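*Updated July 31, 2022*

# How to bring a tired tennis ball back to life (or find it a better job)

Every household owns more tennis balls than it has tennis players. They live in the boot of the car, under the hedge and in that drawer with the dead batteries. At the last count the courts at Cloltilthorpe had a lost property bin so full of them that the lid had given up, and I took a bagful home under the impression that I was doing the club a favour.

Before you throw yours out, spend an evening sorting them. You will need a hard floor, a tape measure, a bowl, an old toothbrush, some washing-up liquid and a level of patience you would normally keep for relatives.

## Step 1: The drop test

Stand on a hard floor, hold the ball level with the top of your head and let go. Don't throw it. A ball with some life in it should come back to somewhere near your waist. A ball without any will make a noise like a dropped potato and roll under the cooker.

Do the same with a new ball if you have one, so you know what you are comparing it with. Carpet will tell you nothing, and neither will the patio if it slopes like mine.

Make two piles: bouncers and potatoes.
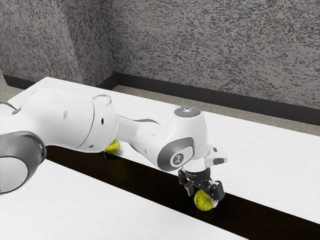
*Gaps swallow tennis balls. Check yours before you buy more.*

## Step 2: The squeeze

Take each bouncer and press it hard between finger and thumb. It should push back. If your thumb sinks in easily, the ball has lost its pressure and belongs with the potatoes, however well it did on the kitchen tiles.

You can buy a pressure tube that promises to pump balls back up. I tried the Zustix, which is a plastic pot with a screw lid and a bicycle valve on top. You put the balls in, pump it up and leave it alone for a week or so. My slightly flat balls came out slightly less flat. My very flat balls came out exactly as they went in, only smugger. If you play once a fortnight, it may be worth having. If you last played in April and pulled something, save your money.

## Step 3: Look at the felt
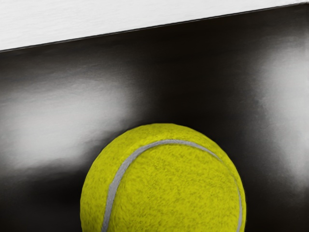 *Reading time: 2 minutes, or longer if you are doing it as you go*

Felt wears in two ways. It goes bald, or it fluffs up like a cat in a thunderstorm. Bald balls fly quicker and skid; fluffy ones slow down and hang about in the air. Either will do for a knock-up in the park, where the real problem is likely to be your backhand.

For a fluffy ball, trim the worst tufts with nail scissors. Keep away from the seam. Once you have nicked it, the felt beside it will start to lift, and no amount of glue makes it lie down properly again.

For a dirty ball:

1. Knock off any dried mud outside. Outside, please.
2. Put a small squirt of washing-up liquid in a bowl of lukewarm water.
3. Dip the toothbrush, shake it, and scrub in small circles. Don't dunk the ball.
4. Wipe it with a clean damp cloth.
5. Leave it on a rack, turning it now and then, until it is dry all the way through. Allow a full day.

Grass stains will fade but they won't go. I have tried vinegar, and now have a green ball that smells of chips.

The tumble dryer is tempting. It does dry them, and it also sounds as if somebody is trying to get out.

## Step 4: Find work for the potatoes

- **Chair feet.** Cut a cross in the ball with a craft knife, holding it in a vice and not in your hand. Push the chair leg in. Quieter floors, uglier chairs.
- **Garage parking.** Hang one on a string so it touches the windscreen when the car is far enough in. Measure twice, or you will be parking in the garden.
- **Duvets and coats.** Put a couple of clean ones in with the wash to stop the filling clumping.
- **Stuck jar lids.** Half a ball, turned inside out, grips very well.
- **Sore backs.** Lean on one against a wall and roll slowly. Stay off the spine itself.

Dogs will volunteer for the rest. Felt is rough on their teeth if they chew it all day, so throw the ball and then take it away again, if you are allowed.

Anything left over can go to a recycling scheme if your club runs one. The one in Rumness takes them bagged, dry and without string.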